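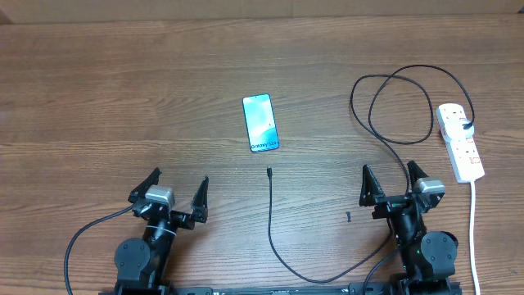 Learning to Plug In a Phone: Two-Arm Insertion from Demonstrations
Project report, Trostau group, submitted 05/05/2019

Why we picked this task

When our group first sat down to choose a project, we had a long list of things we wanted a pair of robot arms to do, and most of them were (we can admit it now) far too ambitious. Folding a shirt was on there, and so was making a sandwich. What we kept coming back to was something all of us do every night half asleep: picking up a charging cable and pushing it into a phone. It sounds small, but the plug is tiny, the cable bends wherever it likes, and the phone slides away as soon as you push on it. That last part is what makes two arms worth having. One can hold the phone while the other brings the plug in.

Our question was whether a policy trained only on demonstrations, with no model of the cable at all, could learn to do this on our bench, and how much the starting shape of the cable would matter.

Collecting the demonstrations

We collected 576 demonstrations, nearly all of them in March, and we are still a little proud of that number. Each one started with the phone face up on the wooden table and the USB-C plug lying a short way below it, pointing toward the phone. The phone was turned a bit differently each time, sometimes leaning left, sometimes right, and the cable was dropped again so that its curve changed. We left the power strip on the right side of the table throughout, with its coil of black cable, and decided early on that the policy would just have to live with the clutter.

We saved everything with Claner, the logging tool we wrote during the first weeks of the course. It stores the joint positions of both arms together with the head camera view, and it let us throw out a bad run before it got mixed in with the good ones. We wish we had written the playback part sooner, because a whole afternoon of early runs had the two arms swapped in the log and we had to record them over again.

Training and testing

The policy, which we named Gavalas, takes in the camera view and the joint positions and predicts the next short stretch of motion for both arms. We compared 2 versions. The first saw the full table, and the second saw a crop that followed the tip of the plug. Both were tested from 11 starting layouts that were never used in training, one attempt per layout.

The cropped version finished the insertion in 8 of the 11 layouts. The full-table version picked up the cable just as reliably, and its reaching motions were lovely to watch, but it usually stopped with the plug resting against the edge of the phone. We think the plug is simply too small in the full view for the policy to line it up.

All three failures of the cropped version came from layouts where the cable curved sharply close to the plug. The gripper closed on the bend, the tip turned sideways, and the policy had no idea how to let go and try again. We had hardly any demonstrations of regrasping, so it never had much chance to learn.

What we would do next

We would love to record a set of runs that begin with a bad grasp, and to try the same policy on the Bondness bench, where the table is darker and the light comes from the other side. Eleven layouts is also a small test, and we would want many more before claiming much about the difference between the two versions. The logs and the list of test layouts are in the shared course folder for next year's group, along with our notes on setting up Claner.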